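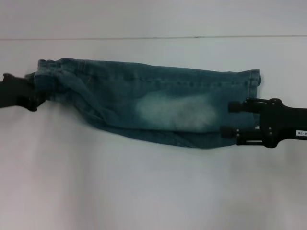

Jeans on the Lolla folding cell, one gripper at each end

Help us figure out why Lolla won't let go!

Hi! I look after the folding cell at Tametow, and we've had a run of stuck grippers. The release command goes out, one side opens, the other keeps pulling (run 431 cost us a good pair of jeans). The e-stop worked, but I want this fixed before October.

I'm looking for 16 people to spend 30 minutes each loading denim, hitting stop when I call it and telling me what felt unsafe. No robot experience needed. You must be 18 or over, with long hair tied back and no loose sleeves, please!

Pay is $20 plus lunch. Sign up at the Shirima front desk, before 4 p.m.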